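Questions I get asked a lot

Last updated 26/03/2019

I write Flomano on my own, at the kitchen counter mostly, and my inbox fills up with the same handful of questions every time the market has a bad week. So I've put my answers in one place. Please remember I'm a regular investor with a blog – I don't know your situation and I can't tell you what to buy.

Why don't you sell when everything is dropping?

Because I've tried it, and I was terrible at it! I got out fine, felt very clever, and then sat in cash while prices climbed back past where I'd sold. Getting out is one decision and getting back in is another, and I only ever had the nerve for the first one.

How can stocks go up when the news is so bad?

I get this one more than any other. Prices are a guess about what companies will earn later on, and the headlines are mostly telling you what already happened. Sometimes the guess is way too cheerful, of course. I don't know how to tell in advance, and I've stopped pretending I do.

What do you hold?

Mostly a plain, broad stock index fund, plus a bond fund that bores me to tears. I also own two individual stocks, Ukdale and Derkberg, and I keep those small on purpose. Ukdale has been fine. Derkberg has been a headache since September and I'm still not sure why I'm hanging on to it.

How much cash do you keep?

Enough to cover six months of bills, in an ordinary savings account. I started with $1,000 and built it up from there, a bit out of every paycheck. It earns next to nothing and I sleep better for having it.

Do you rebalance?

Twice a year, and it takes me one evening with a spreadsheet. Last time I moved $1,371 from stocks into bonds – not exactly thrilling stuff, but it put me back where I wanted to be.
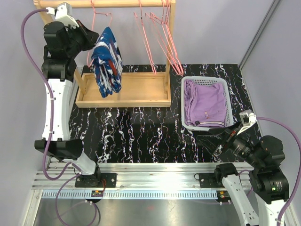
Pink hangers on a wooden rack.

Is the Ghoneim newsletter worth paying for?

I subscribed for a year and enjoyed the writing a lot. Did it change anything I did with my money? Nope. If you like reading about markets over coffee, go for it, but I'd try the free issues first and see if you finish them.

Should I pay off debt or invest?

If it's credit card debt, I'd clear that before anything else. A mortgage at a low rate is a much closer call, and I split the difference with mine (a little extra each month, the rest into the index fund).

Can I email you my portfolio?

Please don't! I'm happy to hear general questions, though, and I add the good ones to this page when I get a chance.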